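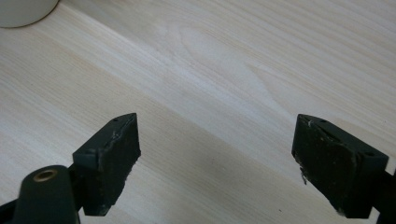

8/7/24
Þröstur Lauritsen

Right, the table. I said I'd write this up properly after the last lot of finishing, mostly so I stop asking myself in six months what on earth I put on the Pustell top, and partly for whoever does the next one.

The wood first. It's pale stuff, cream going to beige, and the long fine grain runs right the way through with warmer tan stripes between the whitish ones. I was nervous about that. Pale tops go yellow if you so much as look at them with an oil, and the last one I did (the bench for Marchetti, in March) ended up the colour of weak tea. They were nice about it. I wasn't!

So no oil this time. I went with the Clilitano matt, the water-based one, and gave it 2 coats with a light rub down between them. I'd planned on a third and then left well alone. It's smooth, it's matt, no scratches or stains showing anywhere I'd worry about, and the colour is as near to bare wood as I've ever managed. Really pleased with that.

The best bit is the patch in the middle. There's a broad lighter area where the grain stops being straight and curves round into a long soft oval, like a pebble someone has stretched. When the boards came in I nearly put that one underneath, would you believe, because I thought it would look like a blotch once it was sealed. Glad I turned it over. Everybody who comes in puts a hand on it.

One thing to watch for: the finish looks different depending on where you stand. Up where the light is bright it's very even, then it goes a bit grey in the softer light. I spent a good while on that greyer part with a damp cloth, convinced I'd left dust under the second coat. It was the light. Move the lamp before you start sanding anything back, please, I very nearly did some proper damage.

Notes for next time, in no order:

Raise the grain with water before the first coat. I did it on the underside and forgot on the top, so the top needed far more rubbing down.

The foam roller was better than the brush on the big flat area. Brush for the edges only, and tip off along the grain, never across. You can see every wrong stroke while it's going off and you will chase it and make it worse.

Don't lean on it early. I left it 4 days before putting anything down and I'd do the same again. Mugs are fine now, I've been having my coffee at it, but hot pans want a mat until I've done a test on the offcut.

The offcut is on the shelf by the window with the same coats on. Use that for any experiments (vinegar, red wine, whatever you like) and write the results on the back in pencil so we all know.

Still to do: underside needs its second coat, and I want to look again at the fixings before it goes anywhere. Somby sent the wrong length and I've been making do. Might ask if they'll swap them.

Recent entries
Marchetti bench: why it went yellow
Sharpening the block plane again
Somby fixings, which length for which top
Where the good clamps live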